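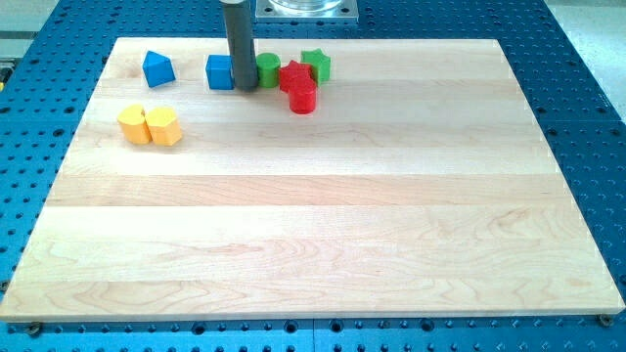

Ruaridh Mackay asked me, the last time we spoke, whether any of this would ever put away a single toy in a real house, and said he'd be happy with a plain yes or a plain no. I've been chewing on that ever since, and I think you deserve the long version, so here goes with the report on the Zisside tidying project, 2019-11-26.

First the good news! The pushing work is in much better shape than it was in April. Back then we were still trying to pick everything up, because that's what people do, and we were losing weeks to it. Now we just push. The arm has a plain rod on the end, with no fingers at all, and the job is to shove little colored wooden blocks around a board until they're where you asked for them. Sort by color, sort by shape, move the red star next to the green one, that kind of thing. It sounds like a step down (my mother certainly thought so when I explained it over dinner) but a lot of tidying is pushing. Think of how you clear crumbs, or scoot the mugs to the back of the counter so you can put the shopping down.

We ran 185 instructions in the final round of tests, each one typed in by somebody who hadn't worked on the software. The arm finished most of them without help. It gave up on 23, and I've been through every one of those. The biggest group by far is blocks touching each other. You ask for the one at the back, the rod comes down next to it, and its neighbor goes along for the ride. Cylinders are a pain too, they roll if they tip and then the whole plan is out of date. Stars are better behaved than I expected, although the rod likes to settle in between two points and then the block turns when you wanted it to slide.

Speed is the part I'm least proud of. A color sort that takes me a few seconds with one hand takes the arm nearly 10 minutes on a bad day. Part of that is caution we put in on purpose, and I think we can take some of it out. Part of it is the arm stopping to look again after every shove, and I don't want to touch that yet because the looking is what makes it work.

Now the chores. You'll remember we promised two trials outside the lab, one in a home setting and one on a shop floor.

The home one was the playroom at Rulthorpe, and it was humbling. We took the same arm and the same software and asked it to clear toys from the middle of a low table to the side. On the hard bare tabletop it did fine. Then we tried it with a cloth on, and the cloth came too. Real toys also come with strings and wheels and bits that flop, and our software thinks everything is a solid lump. I stopped the trial a day early, which I know I should have told you about at the time. Sorry about that. The unspent room hire is in the accounts.

The shop floor went better. Cruickshank let us use a returns bench, where small boxed goods get sorted into groups before they go back on the shelf. Boxes are lovely! Flat sides, no rolling, no strings. The bench crew were kind about it, and by the end they'd worked out how to phrase things so the arm understood them the first time, and I want to copy their wording into our instructions set. They did also point out that one of them could do the whole bench while the arm was making up its mind. Fair enough. What they'd like is something that plods through the pile after closing, and slow doesn't matter much then.

So, Ruaridh's question. In a house, no, not yet, and I'd be fibbing if I put a year on it. On a bench with boxes and a hard surface, overnight, with somebody checking in the morning, I think we're close enough that it's worth a proper go.

Money is on track apart from the spare parts line, where we went over by 20 percent. We wore through rod tips faster than planned, mostly in the early tests when the arm was pressing down too hard. That's fixed now and I don't expect it to happen again.

For the next stretch I'd like to move the second home trial over to the Pisley flat, which has bare floors and a kitchen counter we can leave set up. I'd also like to spend a month on nothing but the touching-blocks problem. If you're all right with both of those, a short note back is plenty, and I'll send the revised schedule along with the full test log.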